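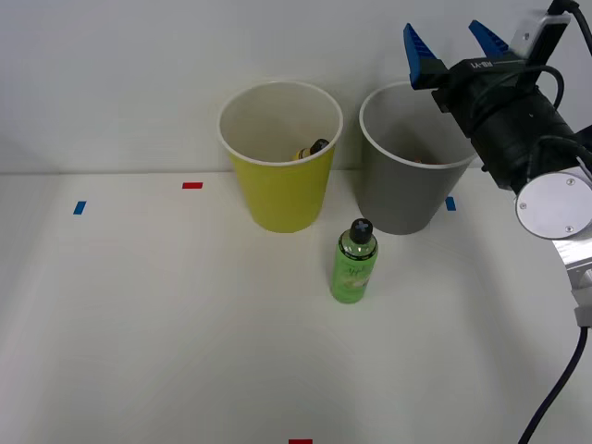

Two paper cups, one yellow and one grey, with a green plastic bottle standing in front.

PAPER CUPS DO THE WORK OF A DRAWER DIVIDER, SAYS FLEDBY

Tarmont household store puts its own storage range to the test and finds some of it wanting

Shoppers are being asked to think twice before paying for another set of bathroom organisers. The request comes from a shop that sells them.

Fledby, the household goods store in Tarmont, spent June looking at how its customers keep small bottles: travel shampoos, hand gels, food colourings, the odds and ends that fall over whenever a cupboard is opened. It asked 1000 customers what they had bought to deal with the problem and whether they still used it. Of those, 632 said the organiser was now empty, in the loft or holding something else.

The store does not claim this is science. The people asked were already in the queue, and some may have been trying to be polite. Even so, the figure was hard to square with the promises printed on the boxes.

Staff then tried plain paper cups, the sort sold for children's parties. A small bottle dropped into a cup leans a little but stays put, and a coloured cup is easy to tell from its neighbour on a shelf. A short bottle can sink so far that little more than its cap shows, and in a deep cup some things are hard to see at all. Taller bottles are better left standing on their own.

There are other limits. Paper goes soft if a bottle leaks, and an empty cup is easily knocked over. Fledby would not put one beside a bath – or anywhere a toddler can reach. It also doubts that anyone needs labels, matching colours or a weekend set aside for the job.

"We have read a lot of advice about tidying and most of it ends at a till," the store said in a statement. "Try the cups you have got first. If they annoy you after a month, come and see us."

Fledby will cut its organiser range from 90 lines to 40. Among those going is the Jukstead stacking tray, which customers returned more often than any other. The Osman divider stays for now, as it does at least fit a standard drawer.

A free sheet on sorting small bottles is available at the counter. It is one side of paper.

ENDS

Contact: Press desk, Fledby, Tarmont | © Fledby. All rights reserved. | Back to top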